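**Progress report to Fisico, home handling work, Piscombe group**
May 28, 2022
Prepared by Yaroslav Ostapchuk

In this period we finished the second draft of the good practice rules for collecting data with hand-held grippers in private homes. The first draft was written for our own lab and it did not fit well to a family bedroom or kitchen. We changed the following parts.

**Consent.** The person who lives in the home now signs before any equipment is carried in. A second signature is needed if other adults sleep there. The form is one page, and Zinchenko has checked the wording.

**Cables.** Rule 4 said that no cable may touch the work surface. The operators told us this is not possible on a bed, and we agree. The new text allows a cable on soft surfaces if it does not lie between the fingers and the object.

**Finger pads.** Pads are wiped before each home and replaced after 50 hours of use. We ask for a written record of each change. This record is still kept badly, and I take responsibility for it.

**Folded clothes.** A stack is counted as one task, even when it has towels and garments together. Before, two operators counted in different ways, so the old totals can not be compared with the new ones.

We have now 860 recordings made under the new draft, from 20 homes. Roughly 60 of them must be checked again, as the start of the task is not marked clearly.

Dreleo has asked to use the rules in their own project. I would like to wait with this until the privacy section is complete. It still does not say what we do with names, papers and family photos that come into a recording by accident. I ask for your opinion on this point before we write the final text, which is planned for October.

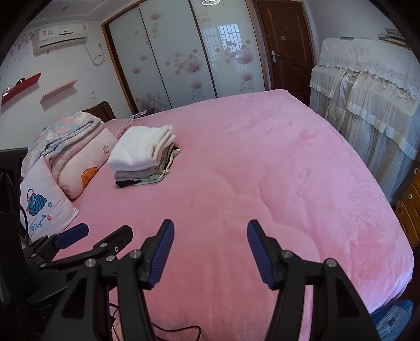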